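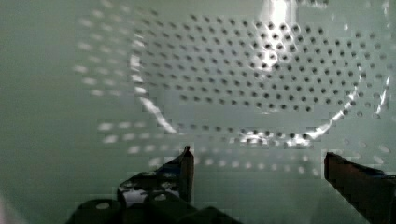 Usden has suspended automatic handling of perforated metal parts at its Skunildale works after a run of false grip signals in April. The fault affects the wrist camera check on the Vasilakis cell, where the control software is meant to confirm that a part lies between the fingers before the arm lifts. On a pale green panel with small round holes in staggered rows, glare and bright curved reflections along the edge of the perforated area can be read as the outline of a held part, even with the gripper open and empty. The log shows 3 such readings in 864 cycles. In one case the arm moved off at full speed and struck a guard post. No injuries were reported.

Controls engineer Xolani Zwane said the check relied on the camera alone — the finger position sensor had been left out of the logic after an update. It has now been restored, and arm speed is limited to 20 per cent during trials.

Zuvetti, which maintains the cell, will fit a diffused lamp. Perforated parts are being loaded by hand until 40 test lifts have been completed without a fault.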